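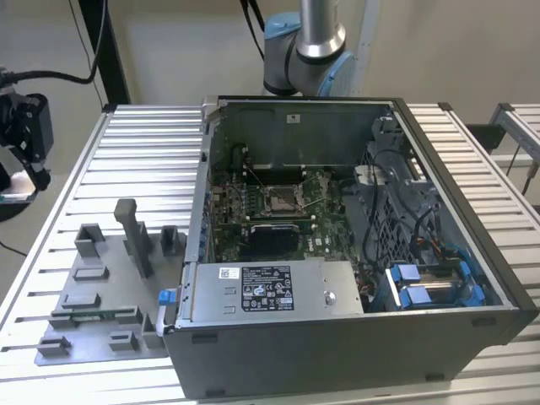

Cruise notes from Idach

We got into Sakbridge on Friday a little after 4 p.m. and tied up on the inside of the guest dock. The run down from Mokdale was 118 nautical miles, which we split over three days with two nights at anchor. Winds were light the first two days and we motored nearly all of it. On the third day it filled in from the northwest and we had the genoa out from breakfast until we turned in at the channel buoy.

For anyone planning to come this way in February, the second anchorage is better than the guide makes it sound. We had 22 feet over mud on the north side and the hook set on the first try. There is a swell that wraps around the point at high water, so a stern anchor would help if you are staying more than a night. We rolled a bit around 3 a.m. and then it quit.

Fuel is at the end of the outer pier. We took on 204 gallons, more than we have ever put in at one stop, and it brought us close to full on both sides. The pump is slow and the hose just reaches the port fill if you lie bow out. They close for lunch.

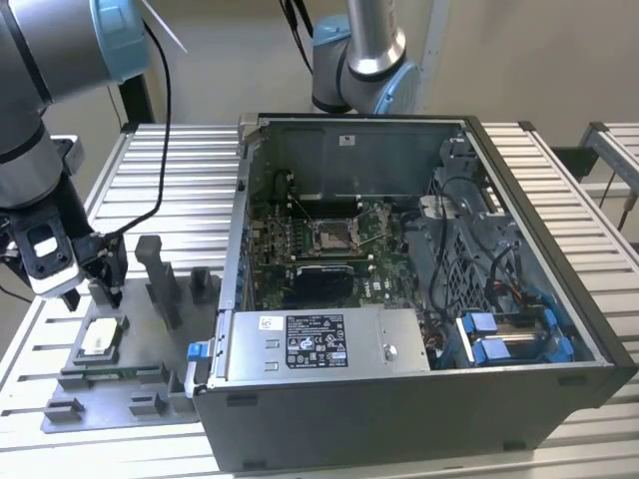 Engine hours stand at 684 since the rebuild. I changed the oil and both Racor filters the morning after we got in and found a little water in the starboard bowl, maybe a spoonful. I will check it again before we leave. The raw water pump has a slow weep at the shaft seal – not bad enough to fix here, but I have the spare on board and will do it when we are somewhere with a decent hardware store.

Wayne Caron and Homa Bagheri came in the next morning on Kermani. Some of you will remember them from the fall rendezvous. They had left a day after us and had much more wind, up to 30 knots off the cape, and tore the leech of the mainsail about two feet below the second batten. Homa had it patched with sail tape and hand stitching by dinner. They plan to stay until a sailmaker can look at it.

Moorage is paid by the night at the office up the ramp, and showers are included. Bring quarters for the dryers. The grocery store is a 15-minute walk, uphill on the way there, and has good bread but not much in the way of vegetables before the truck comes.

Our next leg is 300 miles with no real place to stop for the first half, so we are waiting for three settled days in a row. The forecast has a front coming through and then high pressure behind it. If that holds we will go out on the morning ebb with Kermani following when the sail is done. We will be on the radio net at 8 a.m. as usual while we are in port, and by satellite text once we are under way.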